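The Workshop Is Not a Warranty

4 min read
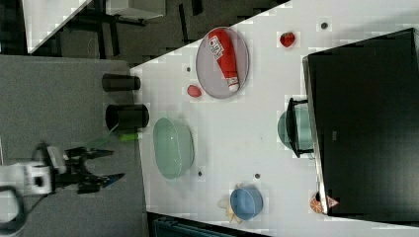
Every few months somebody tells me that mods are what keep a strategy game alive, and every few months I look at my own subscription list and wonder which of us is paying attention. I play Gorumstead, a slow colony builder with a big workshop tab. The shop page likes to mention the mods. It mentions them a lot more than it mentions the pathfinding.

My complaint is simple. A game sold on the strength of its mods is being sold on work the studio didn't do, doesn't test and won't fix.

Take Rekeck, the interface overhaul that half the forum tells new players to install before they even start the tutorial. I put 80 hours into a save with it. Then the June patch moved a few menus around and my save opened to a blank panel where the trade screen used to be. The studio's reply was the usual one: disable all mods and try again. Fine, but the save won't load without Rekeck, and the plain trade screen is the reason people went looking for Rekeck in the first place.

I don't blame the modder. Whoever maintains it does so for free and had a working version up by Monday evening. I do wonder why a bug in the base menus has been left to a stranger for three years.

Then there's the map pack, Wallin, with 1000 user-made maps in one download. I tried a couple dozen. Plenty of them are the same river valley with the trees shuffled, and one put my starting village in the sea. Big numbers look good on a workshop page, and I'd trade 972 of those maps for 28 that someone had played through to winter.

The usual answer is that I can always play without mods. I did, for a month. It's a decent game with a bad trade screen, and I'd have given it a fair score if it had been sold to me that way.

What would I accept? A stable beta branch, so modders see a patch before the rest of us do. A plain warning on the launcher when an update is going to break saves. And if a mod has been on the front page that long, either hire the person or build the feature. Ledstead, the expansion due next, promises "deeper workshop support." I've read that line four times and still can't tell what they plan to do. My guess is a new tab.

I'll probably buy it anyway, on sale, after the first two patches. Until then I've turned off automatic updates and made a copy of my save folder, and I suggest you do the same.

Related
Do Colony Games Need an Ending?
Early Access and the Price That Only Goes Up
Why I Stopped Reading Patch Notes

Contact | Copyright, all rights reserved | Back to top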